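Jullness garment handling software - progress report, August
By Eusebio Segura

Quick one this period, sorry for the format. Money position is in the spreadsheet that went across with the invoices. What follows is software only.

Short version: segmentation on dark fabric is better, grasp planner is half rewritten, replay tool works, calibration drift not solved. We're behind on the planner by more than I'd like. Ahead on tooling.

1. Perception

Last report said black puffy outerwear was our worst class. Still is, but less bad. Old model keyed on colour and lost the lower boundary of anything dark as soon as it ran into shadow. New one (Ternholm branch) leans on seam direction and quilting texture instead, and only falls back to colour at the outline.

Retrained on home footage, no more plain grey bench backdrops. Busy plaid bedding under a black bundle turned out to be a good stress test - the old model split the bedding into separate items along the stripes. New one mostly doesn't. Where it still fails is the near side of the bundle, the part facing the gripper, where black goes into black.
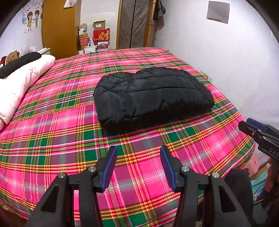 2. Grasp planning

Kratochvíl planner is now split in two, a proposer and a checker. Proposer is done. Checker is not.

- proposer gives ranked pinch points along seams and folded edges
- checker is meant to throw out any pinch that would take bedding along with the garment
- at the moment it throws out too much, incl. good ones near a hem
- finger opening is read from the pads in view, no longer from the commanded value. Much steadier.

Ran the proposer over 117 recorded approaches. In 108 it put at least one usable point in its top picks (usable = I'd have chosen it myself, so take that with some salt, we need a second labeller). The misses were nearly all hooded items. The hood gets read as a sleeve and the planner wants to pinch straight across the opening.

Fix in progress: a separate hood label, plus a penalty on any pinch line that crosses a dark opening. Zips and cord fittings also to be masked out, currently they come up as very attractive corners. Front panel seams are what we want it to go for, they're long and the depth is decent there.
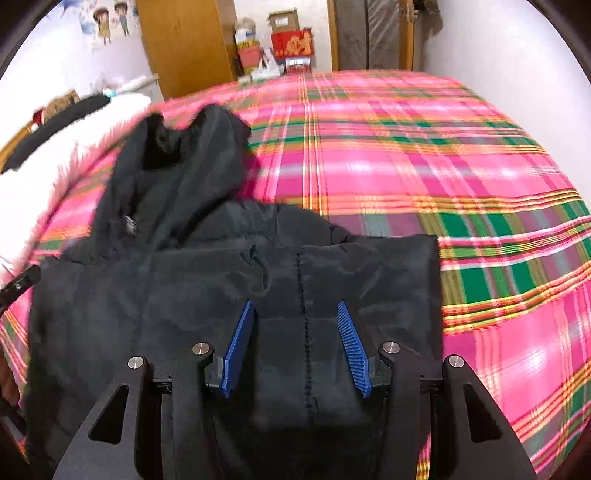

Black hooded jacket on the plaid bedspread, gripper open over the puckered seam.

3. Calibration and lens model

Not good. The wide lens model is fine in the middle and gets worse toward the corners, so straight things like wardrobe sides and door posts still come out bent after correction. Doesn't hurt grasping much as the action is central, but it does hurt mapping, and mapping is in the next milestone. Tried a higher order fit, which helped on one unit and made the other one worse. Suspect the mount flexes. Will log temperature and mount angle before spending more time guessing.

4. Tooling

Replay viewer is in daily use. Loads both grippers on one timeline, scrubs properly, exports a clip with the planner overlay. Time sync between the two streams was out by up to 30 ms, now down to 7 on the worst recording. Crash on long files fixed. Labelling shortcuts still a mess, I know.

Docs are thin. Install notes exist, everything else is in my head or in commit mesages.

5. Risks

Checker slipping again is the main one. If it isn't passing by the next report I'd propose we ship the proposer alone with a person confirming each pinch, and move the checker to the Skarkavstead phase. Would need your ok on that as it changes the deliverable wording.

Second risk is labelling hours. We've used more than planned on the dark garments and theres not much left for knitwear.

6. Next

- hood label, retrain, rerun the same set
- checker threshold sweep
- mount logging on both units
- second labeller, even part time
- write the docs

Need from you: a yes or no on the fallback in section 5, and whether the labelling line can borrow from travel. Nothing else for now.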